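I quit coffee in February, which anyone in my family will tell you is the worst possible month to quit anything. It was dark, the radiator in my bedroom was making its goose noise, and I'd just read one article too many about sleep. So one morning I put the bag of beans on the top shelf behind the flour and told myself I'd give it 30 days.

I should say I wasn't a moderate coffee person. I had one cup before I was dressed, one with breakfast, one at my desk, and then whatever was going at work (there was always something going at work, Halfdan keeps a pot on like it's a sacred flame). By four in the afternoon I'd be having "just a half" which was, let's be real, a whole.

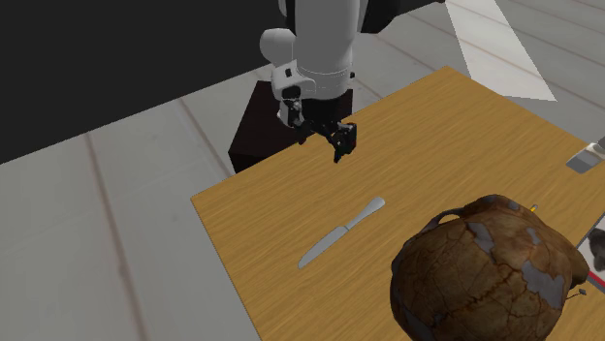

4 min read

The first couple of days were fine and I got very smug. I texted my friend Olesia to say I didn't know what the fuss was. She wrote back "wait" and nothing else. Then day three came along and I had a headache that sat right behind my eyes like a wet sock, and I cried at a commercial for gutters. Gutters! I went to bed at 7 and slept until the garbage truck came.

If you're thinking of doing this, taper. Everybody told me to taper and I thought tapering was for people with no backbone. Go down by half a cup every few days and drink a ridiculous amount of water. I'm told a small piece of dark chocolate helps too, and I tested this theory more thoroughly than I needed to.

What I missed most was having something to do with my hands at ten in the morning. I tried hot water with lemon, which made me feel like I was recovering from surgery. I tried chicory, and I'm sorry to the chicory people, but it tastes like a burnt fence. Then my aunt brought me a tin of roasted barley tea from a little shop in Senbridge and that one stuck. It's toasty and a bit sweet and it smells like the inside of a bakery if you let it sit long enough. I have it in the big blue mug, no milk.
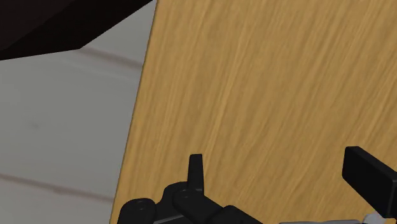
Sleep got better in the second week. I used to wake up at 3 a.m. and lie there planning arguments with people I haven't spoken to since high school, and that mostly stopped. I'm also less jumpy on the phone. On the other hand I'm slower in the mornings, really slow, and I now understand that my whole personality before 9 was a beverage.

I made it the full 30 days and then I had a cup at my sister's place, a good one, with the foam and everything. It was lovely and my heart went like a drum for two hours. So these days I have one on the weekend and barley the rest of the time, and the beans are still up there behind the flour. I should probably throw them out, they must be stale by now. Has anybody used old beans in the compost? My tomatoes could use the help this year and I've read both yes and no.

3 comments

Leonor Frade
Grounds yes, whole beans take forever to break down. Run them through the grinder first and don't dump them all in one spot.

Dagný
The wet sock headache!! Mine lasted five days. I went back to coffee and I have no regrets at all.

Olesia
I did say wait.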